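Stevthorpe Building Bulletin
Item 3: Locker keys, re-pinning and the new register

The Stevthorpe locker inventory closed on 2022-01-23. It covers 854 compartments across the main block and the Kandasamy annex. Of these, 600 are in regular use, 255 of the total are still on the original cam locks, and the remainder have been converted to the Prostus cylinder over the past several winters.

The original cam locks are keyed from a short series, so the same key code recurs on different floors. A key that turns in a second-floor door may also turn in one in the annex. The Prostus cylinders do not share codes within the building. Conversion of the remaining cam locks will proceed by floor, starting with the annex, and each tenant will receive a notice with the exchange window.

Procedure for exchange. Empty the compartment before the window opens. Return both keys, primary and spare, to the service desk. The cam is unscrewed from the inside of the door, the cylinder is fitted with the flat facing the hinge, and the strike is adjusted if the bolt drags. Doors that have dropped on their hinges will be shimmed at the same visit. Allow one working day before collecting new keys.

Key codes are stamped on the bow of each key and on the face of the cylinder. Please quote the code when reporting a fault. The door number is not sufficient, as several doors in the annex were renumbered when the corridor was widened.

Lubrication. Graphite powder only. Oil collects lint and dust in the pin chambers and accounts for most of the stiff locks reported last winter. If a key will not turn, do not extend it with pliers. Two keys were sheared this way and the cylinders had to be drilled.

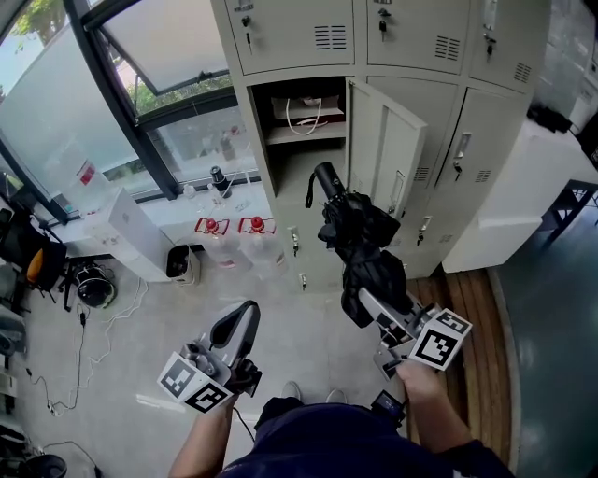
Locker bank, upper row. Doors closed, keys in locks.

Unassigned compartments are issued on request at the service desk. Assigned compartments should be locked and the key removed. Replacement keys are cut from code by Plokitz, and orders go out once a week. Spares are held in the desk safe and are signed out against the register.

Corrections to the register go to Aravind Kamath, Facilities, with the floor, the door number and the key code.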